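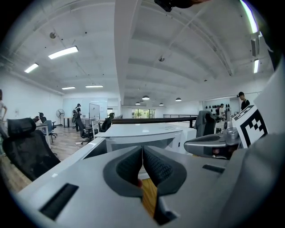 4. 비상식량은 있으나 먹을 방법은 없는 가구

4.1 응답자가 말한 준비와 찬장이 말한 준비

그루토(Grutow)시의 조사 대상 3269가구에 정전 대비 식량이 있느냐고 물었을 때 가장 흔한 대답은 "있다"였고, 그다음으로 흔한 대답은 "있을 것이다"였다. 코딩 과정에서 우리는 두 대답을 분리하였다. 예비조사에서 "있을 것이다"라고 답한 사람이 찬장을 열어 본 뒤 답을 바꾸는 경우가 잦았고, 바뀌는 방향은 한쪽뿐이었기 때문이다.

본 절은 보유 여부를 넘어 조리 가능성을 다룬다. 재난 대비 연구는 오랫동안 비축량을 열량으로 환산해 왔다. 열량은 더하기 쉽고 표에 넣으면 보기에도 좋다. 다만 열량 환산은 쌀 한 포대와 그 쌀을 익힐 불이 같은 집에 있다고 전제하며, 우리 자료에서 이 전제는 생각보다 자주 무너졌다. 전기레인지만 쓰는 공동주택에서 마른 파스타는 서류상 훌륭한 비상식량이고 실제로는 바삭한 막대기이다.

방문 면접에서는 응답자에게 "오늘 저녁 전기가 나간다면 첫 끼로 무엇을 드시겠습니까"라고 물었다. 냉장고 속 음식을 먼저 먹겠다는 답은 합리적이며 기존 지침과도 맞는다. 문제는 둘째 날 점심부터였다. 응답은 눈에 띄게 짧아졌고, 셋째 날에 이르면 "친정에 간다"가 주요 전략으로 떠올랐다. 친정 역시 같은 배전 구역에 있는지 묻자 상당수가 잠시 생각한 뒤 시가를 언급하였다.

면접을 담당한 즐라타 스코릭(Zlata Skoryk)의 현장 노트에는 통조림을 가득 쌓아 둔 가구가 하나 나온다. 층층이 품목별로 분류되어 있었고 구입 연월까지 적혀 있었다. 깡통따개는 전동식이었다. 응답자는 수동 깡통따개도 분명히 있었다고 진술하였으며, 노트는 그것을 찾는 동안 차를 두 번 대접받았다는 기록으로 끝난다.

4.2 가열 의존도 지표

조리 가능성을 비교하기 위해 각 식품에 가열 의존도를 부여하였다. 그대로 먹을 수 있는 것, 데우지 않아도 먹을 수는 있으나 권하기 어려운 것, 물과 열이 모두 있어야 하는 것으로 구분하였다. 둘째 범주의 경계를 두고 연구진 사이에 이견이 있었다. 카마룰 라우(Kamarul Lau)는 차가운 카레를 첫째 범주에 넣자고 주장하였고, 연구실 안에서 시식이 이루어진 뒤 그 주장을 유지하였다. 나머지 연구진은 유지하지 않았다. 최종 분류는 다수 의견을 따른다.

즉석밥의 처리도 간단하지 않았다. 면접원들이 확인한 즉석밥은 대부분 전자레인지 조리를 기본으로 안내하고 있었고, 응답자 다수는 이를 비상식량의 중심에 두었다. 찬물에 담가 두면 먹을 수 있느냐는 질문을 우리가 역으로 받은 경우도 많았다. 이 연구는 해당 질문에 답할 위치에 있지 않으나, 응답자들의 표정으로 보아 답이 필요한 질문이었다.

휴대용 버너를 보유한 가구는 지표상 크게 유리해졌다. 그런데 버너와 가스통이 같은 장소에 보관된 경우는 드물었다. 버너는 베란다에, 가스통은 캠핑을 좋아하는 동서의 차 트렁크에 있다는 식이다. 보관 위치를 모르는 가구는 미보유로 처리하였다. 실내에서 버너를 쓸 때의 환기 계획까지 설명할 수 있었던 응답자는 더 적었으며, 이 항목은 점수에 반영하지 않고 별도로 기록하였다. 숯불 화로를 거실에서 쓰겠다는 응답에 대해서는 면접원이 중립을 포기하고 일산화탄소 중독 위험을 그 자리에서 안내하도록 하였다. 조사 윤리상 이견은 없었다.

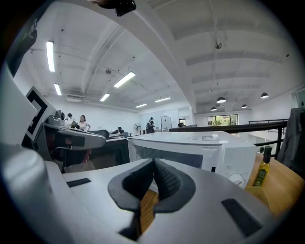
4.3 세르넬 정전 이후의 회상 자료

지난 3월 세르넬(Sernel) 강변 구역의 정전은 조사 설계에 없던 기회였다. 변전 설비 침수로 거의 5일 동안 공급이 끊겼고, 해당 구역에는 직전에 면접을 마친 가구가 포함되어 있었다. 우리는 복구 후 이 가구들을 다시 방문하여 계획과 실제 식사를 대조하였다. 재방문을 거절한 가구가 적지 않았다는 점은 밝혀 둔다. 일부는 계획 이야기를 다시 꺼내고 싶어 하지 않았다.

계획대로 먹은 가구는 소수였다. 냉장고 문을 되도록 열지 않으면 내부 온도가 대략 4시간은 유지된다는 일반 권고를 아는 응답자는 많았지만, 같은 응답자들이 "아직 차가운지 보려고" 문을 열었다고 진술하였다. 냉동실의 사정도 비슷하였다. 첫날 저녁에는 여러 층에서 고기를 서둘러 굽는 냄새가 났다고 하며, 이날의 식사는 전체 기간 중 가장 호화로웠던 것으로 회상되었다. 마지막 날의 식사는 크래커였다.

브랜드가 붙은 비상식량 세트의 성적은 미묘하다. 비블로(Vivlow) 세트를 갖춘 가구는 열량 기준으로 가장 안정적이었으나, 포장을 뜯은 가구는 그중 일부에 그쳤다. 이유를 묻자 "진짜 비상시에 쓰려고"라는 답이 돌아왔다. 조이아 크라우추크(Zoia Kravchuk)는 이를 '비상 상위의 비상'이라고 명명하였고, 심사자의 반대가 없다면 이 용어를 유지하고자 한다. 비싼 비축품일수록 사용이 미루어진다는 해석도 가능하지만, 가격과 맛의 효과를 현재 자료로 분리할 수는 없다.

4.4 평상시 조리 습관과의 관계

가열 의존도는 소득이나 주거 면적보다 평상시의 조리 습관과 더 밀접하게 움직였다. 평소 전자레인지로 끼니를 해결하는 사람은 비축품도 전자레인지용으로 고른다. 소비 측면에서는 일관성이 있는 행동이다. 늘 먹던 것을 조금 더 사 두고 돌려 먹으라는 이른바 순환 비축 권고는 이 습관을 그대로 강화한다. 유통기한 문제는 잘 해결되지만, 가열 수단이 사라지는 순간 찬장 전체가 한꺼번에 쓸모를 잃는다(그림 1).

따라서 권고문에는 품목 목록과 함께 점검 질문이 하나 필요하다. "전기와 가스가 없을 때 이 가운데 무엇을 오늘 먹을 수 있는가." 보흐단 레우첸코(Bohdan Levchenko)가 작성한 시안은 이 질문을 냉장고에 붙이는 쪽지로 만들었는데, 시험 배포한 가구에서는 주로 배달 음식점 전화번호 위에 붙었다. 배치가 행동에 미치는 영향은 후속 연구로 넘긴다.

그림 1. 문이 열린 전자레인지와 탁자.

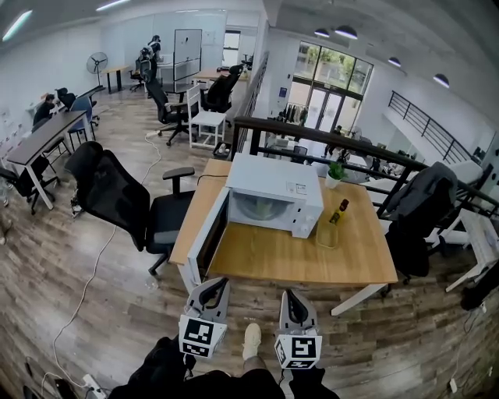
프로서(Prosser)대학교 생활안전학과 가정재난대비연구실

4.5 한계

자료에는 몇 가지 약점이 있다. 면접원 5명의 찬장 판독 기준은 훈련으로 맞추었으나, 짙은 색 병에 든 내용물을 식품으로 볼 것인지에 대해서는 끝까지 차이가 남았다. 담금주는 제외하였다. 이 결정에 항의한 응답자들의 의견은 부록에 실었다.

회상 자료의 편향도 고려해야 한다. 정전을 겪은 사람은 자신이 먹은 것보다 이웃이 먹은 것을 더 자세히 기억하였고, 특히 이웃이 따뜻한 것을 먹었을 때 그러하였다. 아레티 마놀라키스(Areti Manolakis)가 같은 층 가구의 진술을 교차 확인한 결과, 한 복도에서 라면을 끓인 집은 한 곳인데 냄새를 기억하는 집은 그 복도 전체였다. 냄새의 출처를 둘러싼 진술은 엇갈렸고, 라면을 끓인 집만 냄새가 나지 않았다고 답하였다.

또한 본 조사는 성인만을 대상으로 하였다. 분유나 이유식, 의료용 영양식처럼 대체가 어려운 식품은 별도의 기준이 필요하며, 차가운 카레에 관한 우리의 분류를 그대로 적용해서는 안 된다. 해당 가구에 대한 면접 문항은 현재 수정 중이다.

문의: 가정재난대비연구실 행정실 | © 2026 프로서대학교 생활안전학과 | 맨 위로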